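Sorting Before Storing: A Conversation with Margit Bakos

Oct 25, 2026

Margit Bakos has supervised the supply rooms at the Vida Learning Center for two years. In August she completed a full review of the center's shared materials, a collection of 1,160 items that circulates among classrooms and evening groups. She spoke with Uchenna Ogundipe of the center's newsletter.

The review began with the shelves, she said, and was soon moved to the tables. "People wanted to buy more storage. I asked them to put everything out on a flat surface first and decide what belonged together."

Under the present arrangement, small pieces are laid out on a table at the end of each session and then returned to baskets. Trays are kept separately. Ms. Bakos prefers open baskets to lidded boxes, which she said tend to go unchecked from one term to the next.

"A basket with holes in the sides lets you see that something is in there," she said. "You may not know what, but you will look."
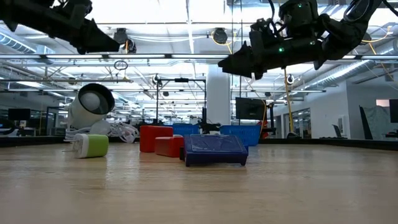

Red blocks and a navy tray on the table, with two blue baskets behind.

Color has been a matter of some debate among staff. Réka Kelemen, who coordinates the evening groups, had proposed a separate basket color for each room. Ms. Bakos declined. "Baskets travel — they always have. I would sooner label the shelf."

The center has set aside 50 baskets for the coming year, and labels for the remaining shelves are being prepared. Asked whether the tables would continue to be used for sorting, Ms. Bakos said that they would, and that she had requested one more for the second supply room.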